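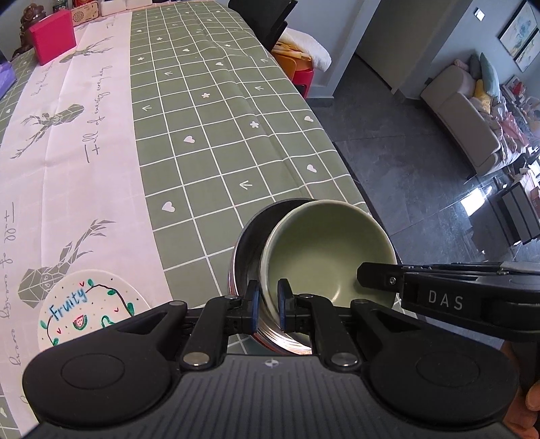
Zostdale kitchenware swap returns to Kedell Hall

The Zostdale kitchenware swap will be held at Kedell Hall on 7th December, with doors open from 11 a.m. It is the second swap this year, after one in June that ran out of table space before lunch.

Residents can bring clean bowls, pans, plates and baking tins in usable condition and take home what they need. Electrical items, knives and nonstick pans with worn coatings will not be accepted. There is no charge to enter.

The June swap found new owners for 1,368 items, according to organizer Bautista Urrutia. Most of what was left over went to the Zapata Street food pantry.

"We had far too many mugs and hardly any mixing bowls," Urrutia said. "If you have bowls sitting in a cupboard, please bring those."

Drop-off begins the evening before at 7 p.m. at the side entrance. Parking behind the hall is limited to four spaces, and the Truris Road lot will be open to visitors until the swap closes.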